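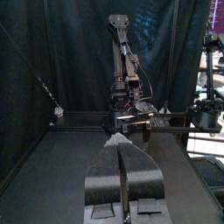
An Open Door at Ulano

By ten in the morning the parking lot behind the Ulano building in Gulgate was full, and people were leaving their cars on the grass along the access road. The company opens its doors once a year, in November. This was the sixth time it has done so, and the front desk had handed out 204 visitor badges before lunch.

Ulano doesn't make much that a visitor could buy. It designs and sets up small robot work cells for packing rooms, parts counters and repair shops, mostly for customers within a day's drive. Its staff numbers 42. The building used to be a carpet warehouse, and the long loading dock is still there, used now for crates and for the coffee table.

Visitors went around in groups of 18. The tour started at the dock, passed through the machine shop, stopped for a talk in the lunchroom and ended in the teaching room, where most people wanted to be from the start. Several had read about it in the local paper and asked about it at the desk before they had their coats off.

The teaching room is where Ulano's people show robot arms how to do things. The room is bright, with ordinary office chairs and shelves along the walls. The cells themselves are dark. Each has a flat black tabletop, and the one used for the demonstration has a black curtain hanging behind the work area and a black panel on the left. The right side is left open. The arms are black too, so the first thing a visitor has to do is let the eyes adjust and work out where one machine ends and the next begins.

The guide, an engineer who has been with the company since it had a single room above a print shop, explained the dark cloth. Each arm is fitted with a small camera near the gripper, and the pictures from that camera are a large part of what the software learns from. A plain background keeps people walking past out of most of the pictures. One side is left open so that the operator can reach in, and the staff have learned to live with whatever shows up through the gap.

What the wrist camera sees was up on a monitor beside the cell, and it is worth a minute of anyone's time. From there the gripper's own finger takes up the middle of the view, broad and curved and a little scuffed, with a wrap of pale material over the tip. Past it is the table, and on the far side another arm, standing nearly straight up and facing back. A loose cable hangs down its side. A tiny red light glows near its lower joints. People who had been looking at the cell from the outside tended to look at the monitor, then at the arms, then at the monitor again.

A boy in the eleven o'clock group asked why the robot needed to look at its own hand. The guide said that people do the same thing when they thread a needle. A camera on the ceiling would show the whole table, but the hand would block the view at just the moment the fingers close on something. With the camera at the wrist, the finger is always in the same place in the picture, and the software can learn how far it is from the thing it is about to pick up.

The demonstration ran every half hour. For the first part, an operator sat at a separate stand and moved a pair of handles, and the arms in the cell copied the motion. The job was a simple one: pick up a cloth pouch, hold it open with one arm and drop a small plastic clip inside with the other. The operator did it in a few seconds without seeming to think about it. Then visitors were asked if they wanted to try.

Most did badly, at least at first. The common mistake was to move too fast. The arms follow closely, but there is no feeling in the handles, and a person used to picking things up by touch will push the gripper straight into the table. Another mistake was to watch the handles instead of the arms. One man in a work jacket, who said he ran a forklift, got the clip in on his first attempt and then did it again when the group asked him to. The guide said that forklift and crane operators often do well. They are used to steering something that sits a few feet away from their hands.

Every good attempt by a staff operator is saved. The recording holds the camera pictures and the position of each joint, moment by moment. When there are enough recordings of the same job, they are used to train a program that runs the arms without anyone at the handles. How many are enough depends on the job. For the pouch and clip, Ulano's people began to get useful results after a few days of recording. For folding a thin paper bag, which they tried last spring, they gave up and built a fixture to hold the bag open.

The second part of the demonstration was the program working alone. The operator took both hands off the handles and put them on her knees so that everybody could see. The arms moved more slowly than they had before, with small pauses. The left one lifted the pouch, the right one went for the clip, missed, backed up and went for it again. On the second try it had it. There was some clapping. In the next run it dropped the clip beside the pouch and kept going as though the clip had gone in, and a few people laughed.

The guide did not try to pass over that. She said the program has no good way yet of checking its own work on this job, and that a customer would not be sold it in this condition. A packing line that fails one time in ten still needs a person standing next to it, and at that point the person may as well do the packing. The aim is to get the failures down to a level where one worker can look after several cells and do something else in between.

That led to the question that comes up every year, which is what happens to the people who do the packing now. A woman whose sister works at the Maruyama parts depot on the other side of the river asked it plainly. Maruyama has two Ulano cells, put in last winter, for sorting small hardware into trays. The guide said that Maruyama had moved its sorters to the returns counter, where it had been short of help, and that she could speak only for that one site. She said she did not know what it would look like in ten years. The woman said her sister liked the returns counter less. The guide nodded and said she had heard that too.

In the machine shop, the talk was about parts. Ulano buys its motors and its aluminum rail from catalogs and makes most of its brackets and finger pieces in the building. Gripper fingers wear out fastest. A bench near the door held a tray of used ones, and visitors were allowed to pick them up. Some were worn smooth along the edge, and one had split down its length. The machinist on duty said the shape has changed many times and will change again. The early fingers were flat, like the jaws of pliers, and they tended to let round things roll out.

Tape gets used a good deal, too. A strip on the tip of a finger gives it some grip and costs almost nothing, and when it wears through, it can be changed in less time than it takes to find the right screwdriver. The machinist said they have tried several kinds of molded rubber tip, and one of them may go into the next model. For now there is a drawer full of tape rolls under the bench.

The lunchroom talk was given by a visitor from Jellport, the technical college up the coast that sends students to Ulano for a semester at a time. The students do much of the recording. It is repetitive work, and the college was careful to say so. A student may do the same pickup for a whole morning, shifting the object a little each time so that the program does not learn only one position. They work in short turns and trade places often. The speaker said that the students who last are the ones who can stay patient without going on autopilot, and that a tired operator makes recordings nobody wants to train on.

Two of the students were in the teaching room in the afternoon, resetting the table between runs. One put the pouch back in a slightly different place every time, turned a little to the left or moved closer to the rail at the back. The other kept a tally on a clipboard of which runs had worked. By three o'clock the sheet was on its second side.

The last group went through at half past three and was smaller than the others. With fewer people waiting, the operator let visitors stay longer at the handles, and one girl managed to pick up the pouch, lose it, and pick it up again with the other arm. Her father asked whether the day's attempts would be kept. The operator said no, visitor runs are erased at closing, good ones included.

Ulano plans to hold the open day again next November. Groups fill up early, and the company asks that people who want to try the handles sign up at the front desk when they arrive. Parking on the grass is allowed if the ground is dry.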